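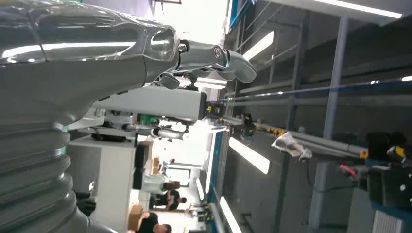

Silver and white, side by side.

The Number 213 to Tostance

Tymofii Symonenko had meant to catch the early bus, and would have done, if the lady at the post office in Dunden hadn't wanted to talk about the parcel. It was a good-sized parcel, tied up with the green garden string his father had always used, and it had come all the way back to him with the address smudged to nothing. She was sorry about it. She said so several times, and then she told him about a cousin of hers who had once posted a cake to Bilton (a fruit cake, thank goodness) and had it turn up the following July, and by the time the cake had been eaten and pronounced perfectly good, the bus had gone.

So he sat in the shelter with the parcel on his knees and waited for the next one. It was a soft grey afternoon, with a bit of drizzle that couldn't make up its mind, and he found he didn't mind very much. He had been putting off this visit for 3 years, after all, and another hour was hardly going to make his aunt any crosser than she already was.

They had fallen out over the piano. It sounded silly when he said it to himself, and it had sounded silly at the time, but there it was. Grandmother Semeniuk had left it to the two of them without saying which, and his aunt had sold it for 3,250 pounds while he was away and sent him his half in an envelope with no letter. He had never cashed the cheque. He had never played the piano either, not properly, only the one tune with the crossed hands that every child in the family was taught before they could tie their shoes, and yet he had stood in his kitchen holding that envelope and felt as if someone had sold the front door.

The bus came at last, nearly empty and smelling of damp coats, and he took the seat over the wheel where it was warm. The road to Tostance goes the long way round by the river, past the allotments and the old brickworks, and he had forgotten how pretty it was in an untidy sort of way, with the willows leaning in and somebody's washing left out in the wet. A small boy across the aisle asked him what was in the parcel.

"Plum jam," said Tymofii. "Six jars, if none of them have broken."

"Who's it for?"

"My aunt."

"Does she like jam?"

He had to think about that. "She likes this one," he said. "It's her own recipe. I wanted to see if I'd got it right."

The boy considered this and went back to drawing on the window with his finger.

She was in the garden when he came up the lane, tying back a rose in her big brown coat, and she looked smaller than he remembered, and every bit as stern. She looked at him, and then at the parcel, and then for rather a long time at the green string.

"You've missed lunch," she said.

"I missed the bus."

"Well, you'd better come in, then. Wipe your feet. And mind the table in the hall, I've moved it, I had to put something where the piano would have gone."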